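Everyday Dishes Board > Plastic, Melamine & Enamel > Salmon pink nesting bowls, show me yours!

pinkbowlpam
Posts: 1138
Posted 23/05/2020

OK I have to gush for a minute. I've been after plain pink plastic bowls for the longest time, no flowers, no gold line, no cute animal in the bottom, and I finally have a pair. They're that salmon color that looks orange next to a cherry red and dusty next to anything white. I saw the first one on a table at the Dirilville swap and then the second one on a different table two rows over, same color, and I may have squealed.

They go with everything!! I put them near a pale teal cup and a leafy green plant and now I want the whole kitchen in those three colors. The teal makes the pink look pinker, I don't know how else to say it.

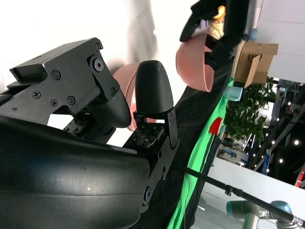 Does plastic this color fade if it sits near a window?

ladle_and_lid
Posts: 774

Pinks and reds are usually the first to go in direct sun, so a closed cupboard or a shelf away from the glass is the safer spot. Mine went chalky on one side after two summers on the sill.

And congratulations! That's a great color. I had a peach set years ago and gave it away in a move and I've been sorry ever since.

pinkbowlpam

Oh no, your poor peach set. OK, cupboard it is. I'd been planning to put them on the open shelf over the sink so I could look at them. There's a window right there.

gravyboat77

I'm going to be the one who says it. Plastic bowls scratch, they hold on to tomato, and after a year they smell like whatever was in them last. I went to stoneware and I'm not coming back. Pretty color though, I'll give you that.

pinkbowlpam

Fair about the tomato! I don't put sauce in them. These are for popcorn, green beans, peeled clementines, dry stuff. And you can't hand a stoneware bowl to a four year old and go back to what you were doing.

enamelandon

Agree with pam on the kid thing, agree with gravyboat on the smell. Baking soda paste overnight gets most of it out. Doesn't do a thing for the stain.

For scratches I've had decent luck with 3000 grit paper, used wet, tiny circles, on the OUTSIDE only. Wouldn't touch the inside of anything you eat from.

ladle_and_lid

Please don't sand bowls, people. You take the shine off and then it grabs dirt twice as fast.

enamelandon

Polish after. But sure, on a glossy one you'll see where you've been. Try it on the foot first.

pinkbowlpam

Nobody is sanding my bowls!

What I really want to talk about is stacking. I like a pair that nests right down with only the rim of the bottom one showing. I've owned so many that jam. You pull on the top one, the bottom one comes along, you're standing there shaking them over the counter like maracas. My old yellow ones from the Drindik outlet did that every single time and I ended up cracking one on the faucet.

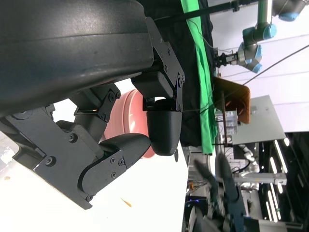 So now when I'm at a swap I test before I buy. Drop one in the other, press down a little, lift with one hand. If the bottom one hangs on, back it goes, however much I love the color. I also look at the taper. Straight sides jam, sloped sides let go. I've held up a line doing this at Irkness and I'm not sorry.

gravyboat77

Sloped sides also tip over easier when you stir. You're trading one thing for another.

pinkbowlpam

True for mixing! I'd use something heavy for batter. For a snack bowl I'll take the slope.

casserole_kate_ish

Paper napkin between them. My grandmother did it with everything, plates, bowls, even pie tins. Never had one stick and never had a scuffed inside either. Coffee filters are even better, they already have the shape.

ladle_and_lid

Coffee filters!! Doing this tonight.

gravyboat77

So every time you want a bowl you have to deal with a coffee filter. No thank you. Just don't put them away damp. Most of the sticking is water in the gap.

casserole_kate_ish

It takes one second. I put it back when I'm done.

enamelandon

Gravyboat has a point about damp. I leave mine upside down on the rack until morning and then stack. But the cheap ones stick bone dry too, it's the shape.

pinkbowlpam

I'm trying the coffee filter, I love it. Also want to put in a word for white tables. I know everybody says wood is warmer and photographs better, but pink on white is so clean and happy, especially with the two of them nested. On wood they looked kind of like flowerpots to me.

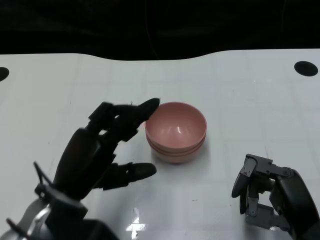

What's the best way to get two stuck bowls apart without cracking them?

casserole_kate_ish

Fill the top one with cold water and stand the bottom one in warm water for a few minutes, then twist gently. The top one shrinks a hair and the bottom one loosens.

enamelandon

Drop of dish soap around the rim first, let it creep down. Then the cold and warm thing. Don't pry with a knife, that's how I lost the lip off a good one.

ladle_and_lid

Has anybody seen the Chu line? They have a ridge under the rim so the bowls can't sink all the way. Not as neat in the cupboard, the stack gets tall fast, but they've never stuck on me. No pink that I know of, sadly. There's a sort of brick.

gravyboat77

Brick I could live with.

pinkbowlpam

I KNEW we'd get you. Is anyone going to the June swap at Dirilville? I've got 2 now and I'd love two more if the color is out there. Will trade a teal cup, the taller kind, no chips.

ladle_and_lid

I'll look through my garage boxes this weekend. No promises, I think it's mostly lids.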